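4.2 What people said about flowers they didn't have to water

I went into this part of the study expecting to be bored by it. The main survey was about houseplants (how long people keep them, what they do when one starts to droop, whether they tell their guests it's new), and the artificial ones were a single question near the end, put there mostly so that respondents with no living plants would have something to answer. Then the forms came back and the longest comments by far were under that question. One woman in the Mazza building filled the whole margin and carried on over the page!

So in May I went back and did follow-up interviews with 40 of the original 500 respondents, all of whom had said they kept at least one fake flower or plant at home. I talked to them in their kitchens when they'd let me, and otherwise on the phone. The phone calls were worse, and I'd drop them if I did this again.

The first thing I noticed is that people don't call them fake. They say "silk," even when they know perfectly well the thing is plastic, or they say "the ones from Brillia," after the discount store most of them shop at. A retired bus driver told me his were "the permanent ones." I've kept the respondents' own words in the tables wherever I could, which makes the coding a little messy, and I'd still take messy over tidy here.

The second thing is dust. I had a whole set of questions ready about taste and embarrassment, and what people wanted to talk about was dust. They rinse the flowers in the shower, they use a hair dryer on cool, they swear by an old paintbrush. Several of them spend more time on this than the houseplant group reported spending on watering (see Section 3.4), and they seemed pleased when I said so.

Storage came up a lot too. Around a third of the homes I visited rotated their flowers by season, with the off-season ones laid flat in a drawer or in a shallow box — never standing up, I was told firmly, or the heads bend. Stray leaves get saved. They pop off the stems and people push them back on, or tuck them in somewhere else in the bunch.

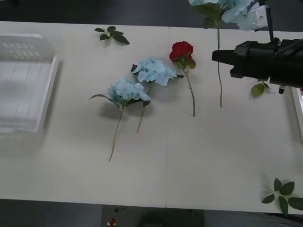
Figure 6. Artificial flowers laid flat, with a loose sprig of leaves and a clear plastic container.
Salma Ouali
August 19, 2026

I asked everyone what would make them throw a flower out. Fading was the usual answer, and it came up most among people with south-facing windows. But 2 of the interviewees said they had never thrown one out and didn't plan to, and both had flowers that came from a parent's home. I don't want to build much on two people. I'll come back to inherited objects in Section 5, where the Trulent interviews give us more to work with.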